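Subject: Re: Re: Felt underlay for the quilting tables, which weight?
From: Karabo Mokgethi
To: Vida textile list
Date: 17th November

Dear all,

Thank you for the many answers to my first message. I will try to reply to the points in order, but first I quote the part of Plidetik's message that I want to discuss, so that people who joined the list later can follow.

> The mistake most people make is to buy the thickest felt they can find.
> Thick felt is pleasant under the hand but the ruler sinks into it when
> you press, and then your cut is not straight. I had an 8 mm one and gave
> it away. 3 mm is enough for marking and pinning. For pressing with the
> iron you need wool and not polyester, because polyester will go shiny
> and then hard. Please test a corner first!

I agree with the first half. On the 8 mm felt my ruler moved each time I leaned on it, and two long borders came out with a small wave in them. I had blamed the ruler, and even bought another one, so this was an expensive lesson.

About wool and polyester I am less sure. The felt I ordered from Clurnov is sold as a mixture of 60 per cent wool, and I have ironed on it since April with no shine that I can find. It does smell when there is much steam. My iron is an old one and does not become very hot, so perhaps I have not tested it properly. If somebody has used a mixture with a strong iron, please write what happened to it.

The second point was about the creases. When felt comes folded in a parcel, the fold lines stay for a long time. Several of you advised me to hang it over a door. I did this for a week and the result was poor. What worked better was to put a damp cotton sheet over it, press slowly from the middle to the outside, and leave it flat until the next morning under some heavy books. Please do not pull the felt while it is damp. I pulled mine, and now one side is longer than the other, and I have to turn it so that this side is away from me.

The third point, colour. I had asked if a dark underlay is a bad idea, and the opinions were divided. For white and cream cotton I find dark grey very good, as I see immediately where the edge of the cloth lies. For navy and black it is tiring for the eyes in the evening. The other problem is that all the lint is visible. I brush mine with a clothes brush before each new piece, in one direction only.
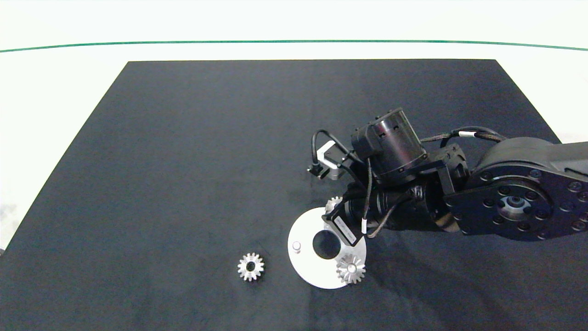
Flernico wrote to me off the list, and allowed me to share it, that dark grey also hides pencil and chalk marks which later go onto the back of a light fabric, so one should turn the felt over and wash it more often than one believes is necessary. I had not thought of this. It explains the blue smudge on the back of my cot quilt, which I could only take out with soap and a toothbrush.

On washing: cold water, by hand, no spinning. Mine became smaller on the first wash by 2 cm on the long side. If you cut your felt to the exact size of the table, please wash it first and cut it afterwards.

There is one question still open for me. How do you keep the felt in its place? I tried double-sided tape, but it left glue on the table, and clips at the edge catch the fabric when I slide it. Is a rubber net under the felt good, or does it make the surface uneven? I would be glad to hear from anybody who has used one for longer than a few weeks.

With kind regards,
Karabo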